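Two years on the returns line with a robot arm – a thread
By Despina Tzanetos
December
Print this page | E-mail this page

A few of you asked what it has been like at work since the arms went in, and I kept promising to write it down, so I'm sitting here on a Sunday with a big mug of tea and I'm going to try. Bear with me, I've never been brief in my life.

I work at Jukonside. We take in returned and mis-shipped household goods for other companies, mostly bottles and tubs and pouches, sort them, check them, and send them back out or off to be recycled. It's a nice place to work and I've been there long enough to have trained half the people on my shift.

When I started, a good day for one sorter was 1,000 pieces. You stood at the belt, picked up a bottle, turned it to find the label, decided where it belonged and put it there. Then you did it again until the bell. My right wrist still clicks from those years, and my husband says he can hear it from the next room.

Then we got the Plolleck cells. That's what we call them, from the name on the side, though the young ones just say "the Pollys." Each one is an arm with a gripper and a little camera down by the wrist, and it does the picking up and the putting down.

I'll be truthful with you, I did not want them. I went to the first meeting with my arms folded and I kept them folded for the whole hour. I'd seen my dad's plant go quiet, one line after another, and I thought I knew how this story went.

Dirceu Fontes, our shift lead, stood up at that meeting and read out what the company had agreed to in writing: no layoffs from the line for 30 months, and paid training for anyone who wanted to learn the cells. I asked him to read it again, slower, and bless him, he did.
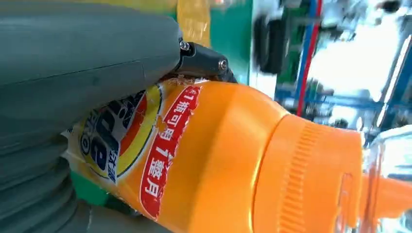

So what do I do all day now? I mind the cells. I watch the wrist camera views on a screen, I look at whatever the arm has flagged as unsure, and I tell it yes, no, or put that one down and let me see it. On my best shift our cell got through 1,837 pieces, and I went home and cooked a proper dinner, standing up, without groaning once!

The flagged ones are the interesting part of the job. A machine can be very good with a clean, square box and then get completely lost over a wrinkled label or anything see-through. Those come to us. We've all got sharper at reading packaging, too, including packaging in languages none of us speak – you learn the shape of a logo long before you learn the word.

We use a program called Nillik for all that. You tap the item, say what's wrong with it, and it goes into the pile the cell learns from. I was frightened of it for the first month and now I'm the one who gets called over when it freezes. (Turn the tablet off, count to ten, turn it on. Please don't tell anyone, it's the whole of my authority.)

Now the things I don't like, and there are some. It's lonelier. At the old belt you stood shoulder to shoulder and you knew about everybody's kids and everybody's knees. With the cells you're spaced apart, and you can go a whole morning talking only to a screen. We asked for a shared 30-minute break so that we'd see each other, and it took far too long, but we got it.

The other thing is pay. We're doing more skilled work and the grade hasn't caught up. D'Souza, the customer we handle the most stock for, came through on a visit and was told how well we were doing, and I stood there smiling and thinking, well then, put it in the envelope. We've got a meeting on it in the new year and I'm bringing notes this time.

And a couple of my old friends from the line didn't stay. They weren't pushed out, but they didn't take to the screens and the job they liked was gone. I miss them. I think any company doing this should count that as a cost, even when the paper says nobody lost their place.

If it's coming to your workplace, get the promises in writing and take the training early, even if you're cross about it. I was cross the entire first week and I still passed. Ask who fixes it at night, too, because we didn't, and for a while the answer was whoever was standing closest.

Right, my tea's gone cold. Ask me anything you like underneath and I'll answer after supper.

Print this page | E-mail this page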